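Sleep diary participants wanted, Flimstead and Tralbridge

Do you sleep like a log, or lie there at 3am planning next week's shopping? Either way, we'd love to hear from you!

We're the Makokha Sleep Project, a small research group based in Tralbridge, and this November we're looking for up to 200 adults to keep a simple sleep diary for 30 days. We want to learn how ordinary people in ordinary homes settle down at night, and what they do when they can't drop off.
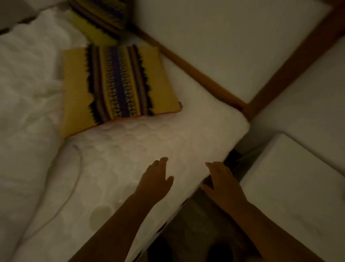

You'll fill in one short page each morning (most people manage it over a cup of tea) and have a phone chat with one of us at the end. We ask about bedtimes, naps, noise, light, pillows and bedding, late meals, and anything else you think matters. There are no tablets, no blood tests and nothing to wear. Our last diary study had 143 people in it and we learnt a huge amount from the scribbles in the margins, so please do scribble!

Who can join
Anyone aged 18 or over living in Flimstead or Tralbridge. Shift workers and new parents are very welcome, and couples can both take part if each keeps their own diary.
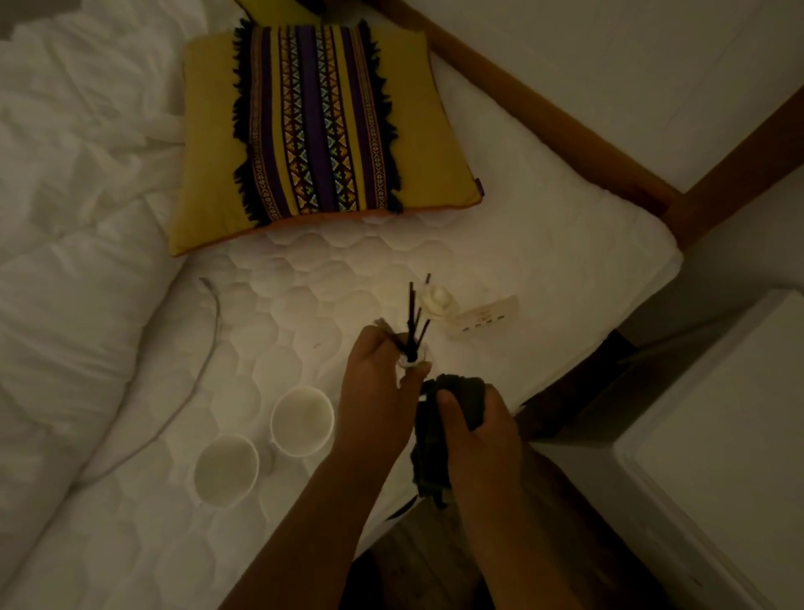

You'll get a £30 shopping voucher once your diary is back with us, plus a copy of the findings. Names are taken off the diaries before anyone reads them, and you can stop at any point.

Come and meet us on Wednesday at 6.30pm in the Tokia Rooms, Flimstead, or pick up a form from the front desk there.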